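How I Arrange Fake Sunflowers So They Don't Look So Fake

I resisted artificial flowers for years (my grandmother had a dusty silk arrangement on top of her TV and I think it scarred me a little). Then I moved into a place with one north window, killed everything I brought home, and finally gave in. Sunflowers were my gateway bunch! They're big and cheerful, and the centers are supposed to look kind of dry and fuzzy, so the fakes get away with a lot.

What you need

A small bunch of artificial sunflowers, leaves included
A hair dryer or a clothes steamer
Wire cutters (kitchen scissors will not do it, ask me about my Zastholm pair, RIP)
A heavy vase or jug
A lamp you can aim

Step 1. Wake them up. Mine came squashed flat in a box from a shop called Nudberg and looked like they'd been sat on. Put the dryer on low, keep it moving, and warm one flower for maybe 60 seconds while you ease the petals outward with your fingers. Don't hold it close. Plastic stems go floppy fast and petals can curl up at the tips.

Step 2. Mess up the petals. Real ones are never even. Bend a couple forward, twist one, let one flop over the center. Same with the leaves, which always come out of the package sticking straight out like little paddles.

Step 3. Lay the bunch on the table before you go anywhere near the vase. I skipped this for ages and it's the step I'd nag you about most. Lying down, you can see which head wants to be the star. Turn the biggest one to face you, push another up and off to the left, and let a third hang lower on the right. I leave the bunch there while I make coffee and then look at it again from the doorway. 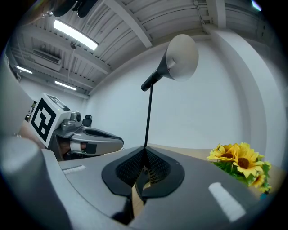 Once you like the shape, pinch the stems together where your hand naturally grabs them and wrap that spot with floral tape. Then cut the stems, a bit longer than you think! You can always snip more.

Step 4. Light them from the side. Overhead light makes the petals shiny, and shiny gives the game away. A floor lamp with a shade that tips down works beautifully, and a plain white wall behind keeps the yellow from fighting with anything.

Step 5. Dust them. Every Thursday if you're good, whenever you notice if you're me. A soft paintbrush gets in between the petals, and the dryer on cool does the rest.

If your vase is clear glass, fill the bottom with pebbles so the wire ends don't show. Mine is a chipped brown jug, so I just stuff in some newspaper and plonk them in.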